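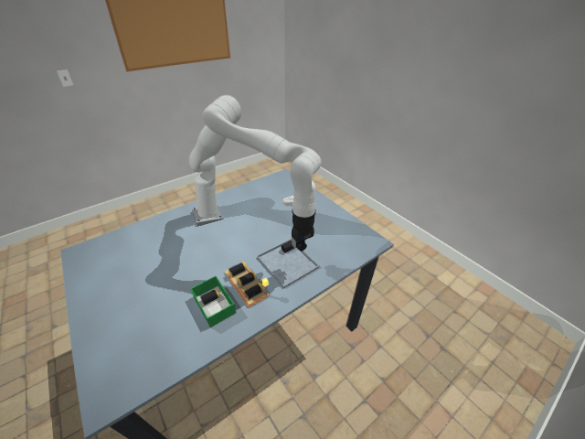 Has anyone here organised an evening with a former player for a small football club? Ours turns 78 this May and we'd love to have one of the old cup side along for supper and a natter, but I've never booked a speaker in my life and I keep going round in circles. The hall is the plain sort, and my plan was one rectangular table in the corner for him to sit at and sign things, with everybody else queuing down the side. Is that daft? And do people pay for the signing separately, or does it all go in with the ticket? We've sold 12 so far without even having a name to put on the poster, bless them!

Müzeyyen Ekinci

Not daft at all, but do bring the table out of the corner if you can, as the queue gets in a terrible knot (ours at Winden went out through the kitchen). We put everything in the one ticket and let people bring a single item each to be signed. Our evening cleared £534 after the food, and our guest was lovely, stayed until the last shirt was done and told the same story about the wet pitch twice. Write to him yourself before you try an agent. A proper letter, with what you can pay and what time he'd get home. Ask about the microphone too, because some of them like to wander about while they talk.

Colette Lacroix

We went through an agent and it was £1,212 before anyone had eaten a thing. Good night though. Get the fee in writing.

Rosângela Trindade

Filed under: Club Life > Fundraising & Social Evenings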